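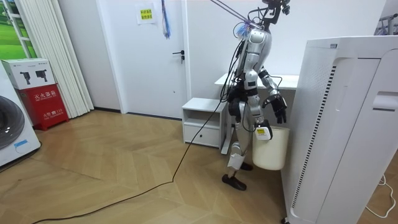

Purificador de aire y cubo blanco, planta baja.

Refugio civil de Molia: revisión previa al cierre de la frontera
2019-11-21

Entrada y esclusa: conforme. La puerta cierra estupendamente, aunque yo le daría un poquito más de grasa a la bisagra de abajo.
Pastillas de yodo: 2,000 en almacén. Conforme, y bien etiquetadas, ¡gracias!
Agua: 275 bidones. Pendiente de rotar 40 antes de febrero.

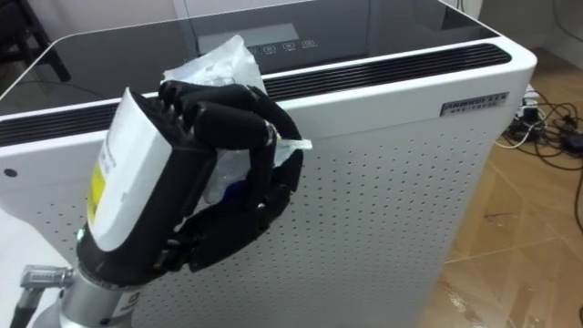
Sirena: no conforme. Sonó floja las 2 veces, y con las maniobras al otro lado del río me quedaría mucho más tranquilo si Kocabaş mandara ya el repuesto.
Radio con el puesto de Rutitz: conforme, con algo de ruido por la tarde.
Plano de evacuación: falta la copia en la escalera.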